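Table settings for the August supper

Grurkach Hall will seat 32 for the neighborhood supper in August, and Meron Zeleke is putting the place settings together. Each place gets a round woven placemat, a large plate, a bowl and a tall glass. Most of the dishes came from Olmedo Street households, so colors will vary - gray-blue next to white is fine.

We are still short 8 bowls and a few teal glasses. If you can lend any, put your name on a piece of tape underneath and drop them at the Illari Room before 30 guests turn into 32 hungry ones. Wooden trays are welcome too.
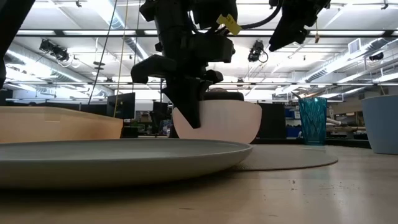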